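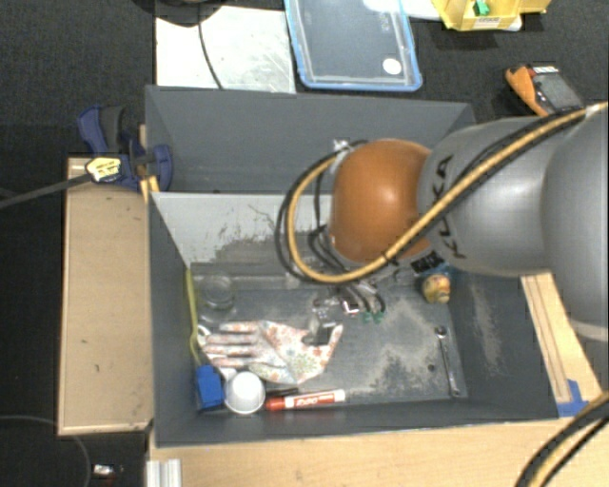 Call for Participants: Evening Choir Project in Prollham

Home | News | Join Us | Concerts | Contact

The Havolen Choir is looking for new singers for its spring program. We rehearse in Prollham and we will give two concerts in May. At the moment we are missing mostly tenors and low altos, but every voice is welcome to write to us.

You do not need to have studied music. It is enough that you can hold your own part when another person beside you sings a different one. Reading notes is a help, and for those who read slowly we prepare recordings of each part, which you can listen to at home.

What we will sing

The program has seven pieces. Four are folk songs in new arrangements by our conductor, Chun-hung Cheung, and the others are short church pieces without piano. One song is in Cantonese. The words will be given in Latin letters, and we practice the pronunciation together during the first rehearsals.

Rehearsals

We meet one evening every week from 7 p.m., in the upper hall of the Liem building, room 322. Please use the side entrance, the front door is locked after 6. There is a break of fifteen minutes with tea. Before the concerts we have also one long rehearsal, from morning until late afternoon, and this one is obligatory for all.

If you must miss more than two rehearsals, please tell us already when you apply. We can often find a solution, for example you sing only in the second concert.

Costs

The fee is 40 dollars for the whole project and includes the sheet music. Students pay half. Concert clothes are plain black, and the folder we lend you.

How to apply

Write us a short message with your name, your voice (if you know it) and where you have sung before. After this we invite you for a meeting of ten minutes with Chun-hung. You will sing some scales and one song of your own choice. It can be a very simple one.

Contact: Havolen Choir, Liem building, Prollham | © Havolen Choir | Back to top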